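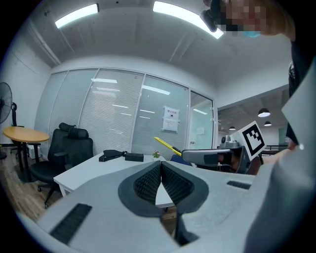 Ardalan Salehi had been talking for most of the morning by the time I sat down with him, and he asked if we could start with the boring questions. He runs the open days at Orovance, a company that collects hand movement data for people who build robots. The June one was the second he has organized. Visitors came up in small groups, watched people work with the hand-held grippers, and then got to try a pair themselves.

"Most people come in expecting a robot walking around," he said. "What we do is one step before that. A person does the job with the gripper in their hand, and the robot learns from what the gripper recorded."

Salehi came to the work from packaging. He spent 6 years setting up case sealers at a plant owned by Terness, and he says that job taught him more about automation than his degree did. A case sealer is good at one box size. When the box changes, somebody has to come over with a wrench.

"I was the guy with the wrench," he said. "So when I hear that a machine will handle anything you put in front of it, I want to see it handle the second thing."

I asked him what visitors get wrong when they pick up a gripper for the first time. He said they squeeze too hard and they move too fast. They are used to fingers, and fingers forgive a lot. With two pads you have to come at an object from the right side or you push it away.

"Engineers are the worst," he said. "Kids are pretty good. They don't have a plan, they just go and get the thing."

The recording is only one part of the day's work. Each short task is a take, and takes are checked before anyone uses them. In the week before the open day the team recorded 649 takes and kept 359. I said that sounded like a lot to throw away. Salehi said it was a normal week.

"Some of those are a person starting before the recording started. Some of them, the tracking got lost. Some are just clumsy. You can keep clumsy ones if you label them, but you can't keep the ones where you don't know where the hand was."

Knowing where the hand is comes up again and again when you talk to this team. Haiyan Kang handles that side. She joined us halfway through with a cup of tea and a list of things she wanted to fix before the afternoon groups. Her job is calibration, and she explained it with less patience for small talk than her colleague.

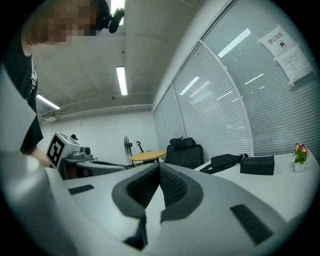
"If the marker is dirty or bent, the position is wrong," Kang said. "If the position is wrong, the robot learns to close its hand next to the cup. People want to talk about the model. I want to talk about the marker."

She checks the printed squares at the start of each shift and again after lunch. The checking takes a few minutes if all is well. The software they use for it is called Bernuna, which was written in-house and which Kang described as "ugly but it tells the truth." She would like a version that warns the operator during a take. At the moment you find out afterward.

I wanted to know what it is like to do this work all day. Kang said the forearm gets tired first, then the attention. Operators change over every hour and no one does the same task two hours in a row. She still records takes herself, mainly so she knows what she is asking of other people.

"After forty minutes you start doing it your own way," she said. "You find a shortcut. Then the robot gets the shortcut too – and maybe that's fine, but somebody should decide it."

Neither of them would give me a date for when the data will be running a machine in a real workplace. One customer, Cao, is testing it on a sorting bench. Salehi has been to see it once. He said it picked up most of what it was given and dropped a roll of tape several times. He seemed quite pleased about the tape, as the team had not recorded any rolls of tape up to then. They have now.

The next open day has no date yet. Salehi wants smaller groups and more time for people to try the grippers. Kang wants the visitors to keep their thumbs off the markers.

Comments (4)

wrenfield
I went in the second group and he's right about squeezing too hard. Took me five tries to get hold of a pen.

Marta_O
Would have liked to read more about what the operators are paid and how they get trained. Good piece otherwise.

dsl_tom
359 out of 649 seems low to me. We do something similar with video and keep more than that, but our checks are probably looser.

wrenfield
@dsl_tom I asked about this on the day. They said it depends a lot on the task, and anything with bags is bad.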